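3.2 Props, pockets and the business of the second act

I came to the Clorton scripts looking for jokes and stayed for the stage directions, which I suspect happens to most people who read amateur farce in bulk (it's an acquired taste, I'll admit!). Handling is everything in these plays. Letters get pinched, swapped and sat on.
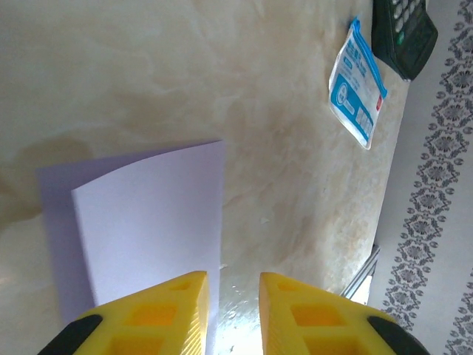
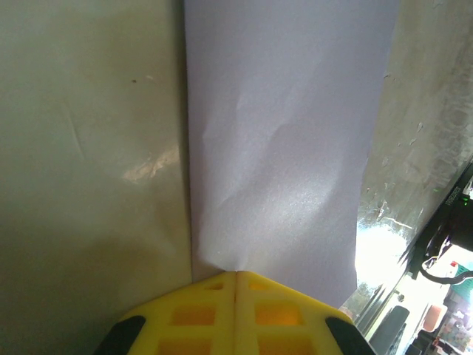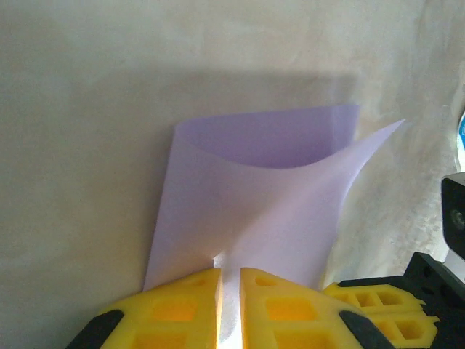 Figure 4. Yellow gripper fingers: apart (first), together (second), and closed on a thin, pale purple sheet (third).

Of the 1233 scripts held at Dirnum, I read 267 closely, and 216 of those hang at least one scene on a small object going astray. I'd expected plenty, but not that many. The usual culprit is a letter, though gloves do very well, and one Dundadel Players piece gets a full 20 minutes out of a theatre program. My favourite direction in the whole lot reads simply "He finds it. It is the wrong one."

What surprised me more was how the writers time these moments. Oltmanns, the little press that licensed most of the plays to community halls, asked for prop plots on a separate sheet, and you can see authors starting to think in props once they had to list them. The later scripts give the audience a good long look at the object before anybody on stage notices it, and I reckon the laugh lives in that gap. I haven't tried to measure it, as the prompt copies are patchy and half the pencil marks contradict the other half. I come back to the pencil marks in Section 4, where the pauses get a proper going-over.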